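Wash your clothes less

Saturday, December 14, 2024

Second load of the day is going as I type this so yes, I'm a hypocrite. Bear with me.

We wash too much. Everyone I know does. Jeans worn to the shops and back, straight in the basket. A jumper that sat over a T-shirt for three hours. Towels after one go. My grandmother had a Monday wash and that was it, and she didn't smell, and her good cardigan outlived her by 27 years. My sister wears it now. Colour still fine.

My own cardigans last two winters. Bought one at the market in Pololcombe in May, lovely grey thing, and by the end of spring it had gone at both elbows and pilled all down the front. I hadn't worn it much. I'd washed it every single time though.

Look in your dryer filter some time. All that fluff is your shirts. You paid for that fluff.

Then there's the machine itself, which offers me 40 minutes on "daily quick" or 40 degrees on "cottons" and somehow I've spent years believing those are the only two buttons. There's a cold setting. Theres always been a cold setting. I found it when the dial broke.
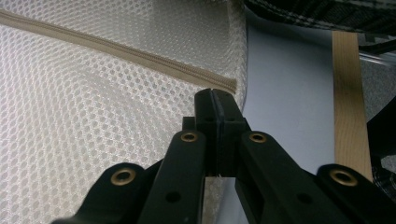 So how often should a pair of jeans be washed?

When they're dirty. Mud, sauce, a properly sweaty day, fine, wash them. Otherwise hang them over a chair by an open window and wear them again tomorrow.

Undies and socks, every wear, I'm not a monster. Gym gear too. Sheets I'll argue about — my neighbour Girish Kaushik does his twice a week and thinks I'm feral for going a fortnight in winter. We've agreed to leave it.

But the rest of it? Habit. Bit of advertising, bit of worry over what people at work will say. I wore the same navy trousers four days running last month as a test. Not one comment. Then I wore a new scarf and three people mentioned it by morning tea.

And the time. The sorting, the pegging, the folding, the pile on the spare bed that never gets folded so you iron it a week later in a temper. I'd like my Sundays back. I'd like to stop buying grey cardigans.

Start small. Skip one load this week, spot clean the collar, brush the coat insted of sending it off to the dry cleaner. See if anybody faints.

Right, machine's beeping. Have to go hang it out before it rains.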